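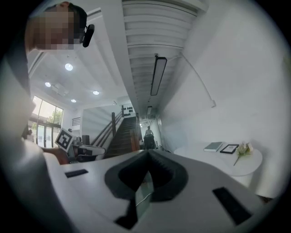
Pressing flowers at home needs patience more than tools. Choose thin ones and pick them after the morning dew is gone. Work with your head bent down, like the dark-haired person in the photo, so you notice small brown spots early.

Put the flowers between two sheets of plain paper, inside a heavy book. Leave them for 23 days and change the paper after nine.

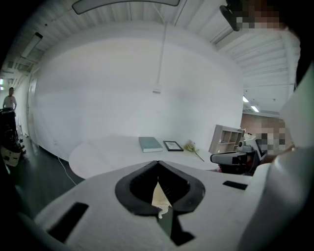 A hardcover book is best for this. The gray-green one on the round table is lying flat, and yours must lie so too. Keep it closed until the paper change.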